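Lost Things in the School Building: How Clothes Left Behind Find Their Owners
Project report, second year
Isauro Ochoa and Tonantzin Quintero
Submitted 9th July

1. Why we chose this subject

In our school, which has around 700 students, many clothes are left in the corridors, in the changing rooms and on the bus. Most of them are never picked up. We wanted to understand why the owners do not come, and if a small change in the system can help. Tonantzin lost one winter hat last October and found it again only in spring, so the question was also personal for us.

2. How the system works now

A lost thing is first brought to the office in the Nelwood building. The secretary writes it in a paper book, with the date and the place where it was found. After this it goes to a cupboard on the ground floor. The cupboard is locked during lessons, and it is open only in the long break. Things that stay there until the end of term are given to the Cisneros charity shop.

We read the book for the whole school year. The descriptions in it are very short, for example "jacket, blue" or "scarf". With such words it is difficult for a student to know if the thing is his or hers. Sometimes the page does not say where the thing was found.

3. Interviews

We spoke with students from 9 classes. Many of them did not know where the cupboard is. Others knew it, but they were shy to ask for the key. Younger students said that they first ask their friends, then their parents, and the office comes last. We had expected that cheap things are forgotten more often than expensive ones, but the answers did not show this clearly. A student can forget an expensive coat and come back the same hour for an old pencil case.

Small things for the hands and the head are a special problem. They are taken off quickly, put in a pocket and fall out. A single glove is also less wanted than a pair, and some students told us they would buy new ones before searching.

4. Our proposal

We propose a longer entry for each thing: the type, the color, the material if it is known, and one detail that helps to recognize it. The list should hang next to the cafeteria door, where all classes pass. We tested a form with 10 lines on one page, and the secretary found it easy to fill in. For the cupboard we suggest open boxes in place of the deep shelves, so that small things do not disappear at the back.

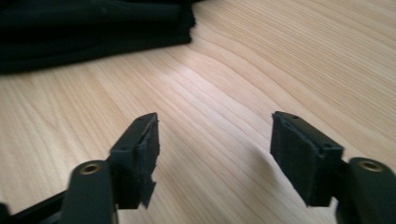
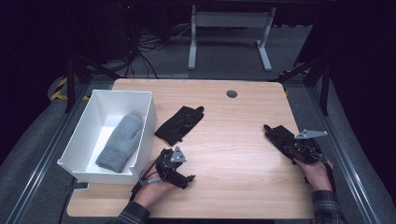 Figures 1 and 2. Light wooden surface with dark fabric (1); gray knitted mitten in an open white box, black glove on the table (2).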